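Search stories
Search

Vindetti Street
31 comments Share Save

The shop had closed in April and the stock came home in boxes. There were eleven weeks of rent still owing and nowhere else to put it all, so Aishwarya Gounder carried the boxes up the stairs and stacked them along the wall by the window.

Most of it was easy. Bowls went to her sister. The lamps went to a man from Pekidville who paid cash and took the shades as well. What was left after that was the small stuff, and the smallest of it was the sticks.

They were chopsticks, in theory. Her father had bought them years ago from a dealer who was giving up, and they had come loose in a sack, all lengths, hardly two of them the same at the tip. He had meant to pair them. He wrote 1452 on the sack and put it under the counter, and when people asked for chopsticks he sold them the packeted kind.

She spread a white sheet over the table so the dark ones would show up. Then she fetched the clear box with the compartments, the one that used to hold pens by the till, and washed the dust out of it in the bath.

The first evening she did it by eye and got most of them wrong. The second evening she laid each stick against a ruler, which was slow. By the third she had a way of doing it. One stick stood in the box and the next was held over the sheet, and she looked from one to the other until she was sure. If they matched they went in an envelope. If they didn't, the one in her hand went back in the sack and she took another.

Her neighbour Crisóforo Maldonado came across the landing with a plate of rice and stayed to watch.

"You could sell them as they are," he said. "For plants. People tie tomatoes to them."

"He wanted them paired."

"Did he say that?"

"He put it on a list."

Crisóforo ate some of the rice himself. He had worked at the Mistier laundry until it shut and he was used to sorting. He told her that with socks you did the odd ones first, because the odd ones were what slowed you down. She said these were all odd ones. He said in that case he didn't know.

At half past nine he went home. She heard his door, then his television.

She found 35 pairs that week. She wrote the number on the back of one of the envelopes and put the date next to it, then crossed the date out. The list was in the drawer with the lease. It said paint back door, ring Cervantes re. scales, sticks. He had ticked the door.

The rain started and she got up to shut the window. When she sat down again she had lost her place, and she had to begin once more with the stick in the box and a fresh one from the sack.
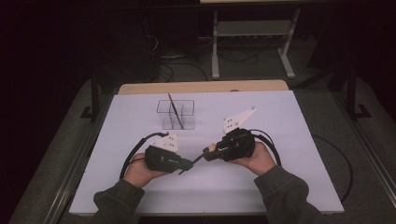

Crisóforo said, when she told him the next morning that she had kept going until one, that tomatoes didn't mind if the sticks were different lengths, and that he would take fifty if she was ever giving any away.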